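Vonavura open day recordings – read me first

Hi, and thanks for grabbing this. It's the set we recorded at the Vonavura open day in December, when the workshop doors were up and anyone could wander in and watch the arms have a go at a pile of donated desktop computers. I ran the Bisten bench from nine in the morning till we packed up, so most of what follows is from memory plus the notes I scribbled on the back of a parking ticket.

What's in it

There are 331 episodes and 2,438 stills pulled from them. Each episode is one attempt at one job on one tower: reach a connector, nudge a cable out of the way, touch a RAM latch, that sort of thing. We had 2 arms going, one on the Bisten bench and one on the Watkins bench, and 5 towers shared between them. The towers got swapped whenever the crowd got bored (or I did), so don't expect them to be evenly spread.

Folders

bisten – everything from my bench, wrist view only
watkins – same again, plus a second view from the bench post
badomow – the labels, in the Badomow format, one text file per episode
odds – test runs and false starts, not labelled, use at your own risk

How the day ran

Visitors picked the job from a stack of cards and one of us drove the arm with the hand controller. Kids were far and away the best at choosing hard ones. Cables were the favourite – everybody wanted to see the gripper sort out the spaghetti, and I lost a fair bit of the arvo to that. If the arm dithers for ages in a bisten episode, that's me talking to someone while I drive. Sorry!

Labels

Each file gives the job card, the tower number and whether I marked it done, part done or given up. I was pretty generous with "part done" before lunch and stricter after, so if you're training on outcomes you might want to lump it in with "given up" and see if your numbers change. Colour balance was left on auto the whole day too.

Known gaps

No sound. The first hour on the Watkins bench has the post view running slightly behind the wrist view, and I haven't got round to fixing it. Tower 4 has no label files yet.

Using it

Free for research and teaching. Please keep this file with any copy you pass on, and if you find a mislabelled episode send me the folder and episode number and I'll sort it out in the next release.
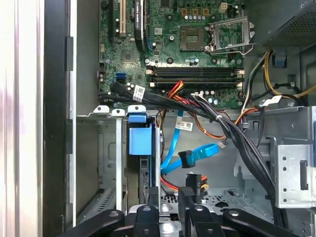
The next release should have the tower 4 labels in it, and I'm hoping to split the cable jobs into their own folder while I'm at it – they take up far too much of bisten as it stands.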